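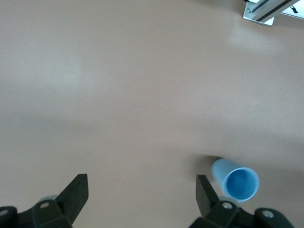
When should a small company buy its second robot arm? After the first one has worked for a full year, and after you have written down what that year cost.

I say this because I made the mistake myself. At Hollum we planned for 2 arms from the start, and the supplier gave us a good price for the pair. The budget had one line for the arms and nothing for fingers, mounting plates, spare screws or the hours of the person who teaches the machine. In April we had to ask for more money – this is not a pleasant meeting.

My colleague Weidong Deng thinks I am too careful. He says prices go up and a discount does not wait. I understand him, but a discount on a machine that stands in its box is still money spent.

My proposal is simple. Keep 30 percent of the budget free until the first arm does its daily work. Ask the operators what they miss, and buy that first. A better gripper can be more useful than another arm, and it needs much less space on the table.

Jinlong Xue, December 27, 2021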